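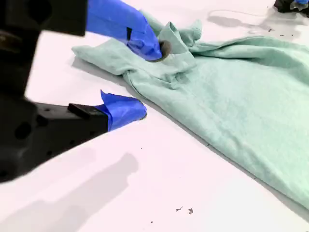 Movgate Two-Arm Garment Handling Station

Product overview

The Movgate station is a tabletop system for laundries, uniform rental plants and garment sorting rooms. Two arms work from opposite sides of a white table and handle one light garment at a time. The station is intended for the flattening and presenting steps that come before folding, where staff would otherwise stand and repeat the same reach for most of a shift.

Movgate is supplied by Miltedance and is installed by trained personnel only. It is offered as an addition to an existing folding line. Sites without a folding line should consult the Ondutbridge planning guide before placing an order.

Handling soft goods

Knitwear and thin woven items do not hold a fixed shape, and each piece reaches the table differently. The fingers close on a fold of cloth and draw it toward the open side of the table. Finger coverings are treated as a consumable part. They should be inspected at the start of each shift and replaced when the surface is worn or lifting.

The two arms may be set to work together or in turn. Working in turn is recommended for sleeveless and narrow-necked garments, in which straps and necklines tend to bunch.

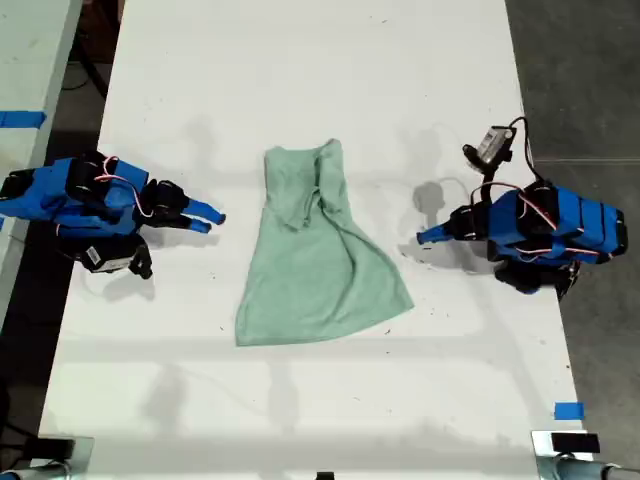

Karabo Mnguni reports that the sorting room at Sarpong went through a difficult first month. Operators who had folded by hand for years were asked to watch a machine do slowly what they did quickly, and several requested a transfer. The position changed once the rotation was rewritten so that each operator spent part of the shift at the station and part at inspection. Mnguni adds that sore shoulders are mentioned less often at shift meetings, and that the written procedure for stopping the arms should have been ready before the first day.

Changes to staff duties

Miltedance asks each customer to review job descriptions before installation. The following duties normally remain with staff:

Loading garments and removing rejected pieces
Inspecting seams, stains and closures
Clearing lint and debris from the table
Stopping and restarting the arms
Recording faults in the station log

One operator may oversee two stations when both are in the same room and in direct view. Operators receive 11 hours of instruction, divided between classroom and floor. The instruction is conducted during paid time — this is a condition of sale.

Piece-rate pay is not suited to work at the station, as the operator does not control the pace. Customers who use piece rates should agree on a replacement with staff representatives in advance. Anselmo Cuervo is the contact for sites that require a sample agreement.

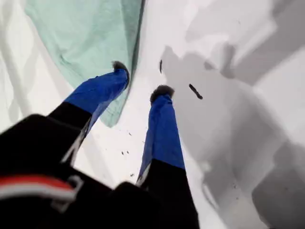
Equipment Bulletin, Issue 184, page 11

Maintenance and service

The table surface should be wiped at every change of operator. Fingertips are to be checked by hand with the arms stopped. A full service is due after 3,000 operating hours and includes the joints, cables and table clamps.

Replacement finger coverings are ordered under part number 753. Orders received before noon are processed the same working day. Questions on service intervals may be sent to Akosua Gyamfi at the Ondutbridge office.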